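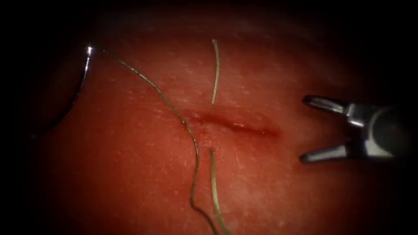
When can a patient with stitches go back to taking baths?

After the stitches are out and the wound has closed over, unless the surgeon's note gives a different day; until then it's showers only, and the leaflet should use those words.

Subject: Re: [discharge-leaflets] Stitches leaflet, second draft
From: Tamunoemi Briggs
To: discharge-leaflets list

Onyekachi Eze wrote:

> I've gone through the second draft with the evening nurses at Nwosu.
> Four things came up.
>
> 1. The bath question is the one patients phone about most, and it's on
> the back page. Can it move to the front?
>
> 2. We say "absorbable" and never explain it. People go home not knowing
> if they have to come back to have anything taken out.
>
> 3. The signs of infection are in one long paragraph. A man at the
> Deven clinic told us he read it twice and still wasn't sure if
> a little pink along the edge counted.
>
> 4. Do we still have to use the old size? The new folders are narrower
> and the leaflet sticks out of the top.
>
> Also, how many of the old ones are left? I'd like to know before
> anybody throws them out.

Thanks for doing this. Answers in the same order.

1. Agreed, it's moved. The front page now starts with washing: keep the dressing dry for as long as your discharge sheet says, then shower, pat the area with a clean towel, no baths or swimming until the stitches are out and the skin has closed. Efe wanted a line about not using perfumed soap on the wound and I've added it.

2. I took the word out of the main text. There are now two tick boxes, filled in by the nurse before the patient leaves. One reads "Your stitches will dissolve. You don't need to have them removed." The other reads "Your stitches need to be taken out at" with a space for the place and the date. If a patient has both kinds, tick both and write on the line underneath which is which. Please don't leave the boxes blank on the grounds that the doctor has already explained it. Most of the calls we get are from people who were told in the recovery room and don't remember. 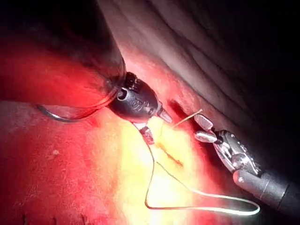

Curved needle and suture strand over the tissue.

3. This took the longest. The paragraph is gone and there are two short blocks in its place. The first covers what is common in the early days: slight redness close to the line, mild swelling, some itching as it heals. The second covers when to call: redness that spreads, pain that gets worse instead of better, pus or a bad smell, a fever, or edges that pull apart. The number to call is printed under the second block in large type. Bleeding that doesn't stop with steady pressure has its own line and says to get emergency help.

Solveig asked if we should add something on scars. I've left it out for now. It's a different conversation, and most people don't ask until the stitches are gone. If someone wants to write half a page on it, that could go in the follow-up letter.

4. We can change the size. Bidico can cut to the narrow format at the same price as long as we stay with one fold. Their minimum run is 2,000, the same as last time. The catch is that the large-type version won't fit on the narrow sheet, so it will stay at the old size and go loose in the folder. 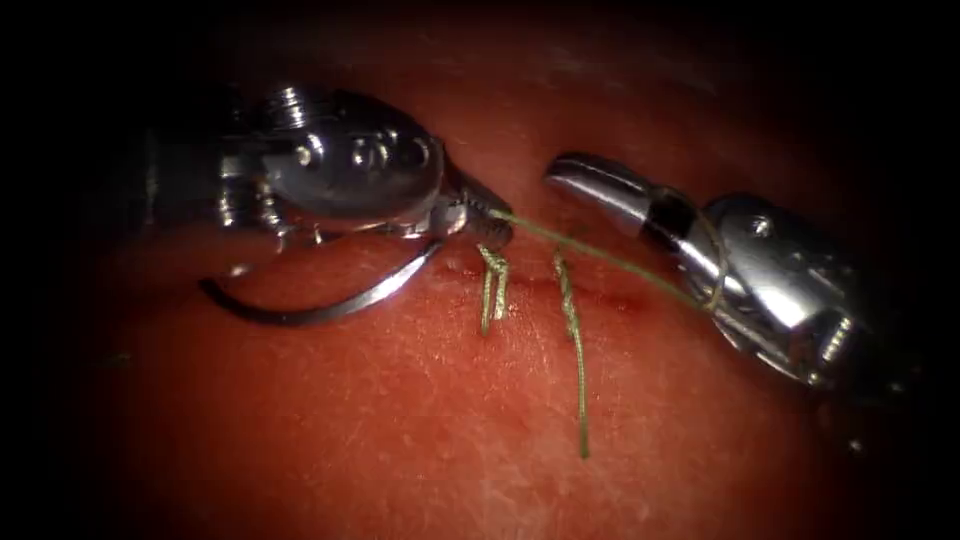 Knots tied along a closed incision.

On the old stock: the storeroom sheet says 1,112 in English and 135 in large type. The English ones have the old phone number, so they can't go out as they are. The old number forwards until the end of December and after that it's dead. I would recycle them when the new run arrives and not before. The large type has the right number and can be used up.

Tarcísio is checking the Portuguese translation. He has already found that our line on "dressing" was translated as clothing in one place, so it's worth having somebody read the other languages as closely. If you know a fluent reader on your ward, write to me off list.

The third draft is in the Giteck folder under "stitches". Put comments in the file and not in replies here, please, I lost two of them last round. I'm sending it to the printer once Nwosu and Deven have both signed off.

Tamunoemi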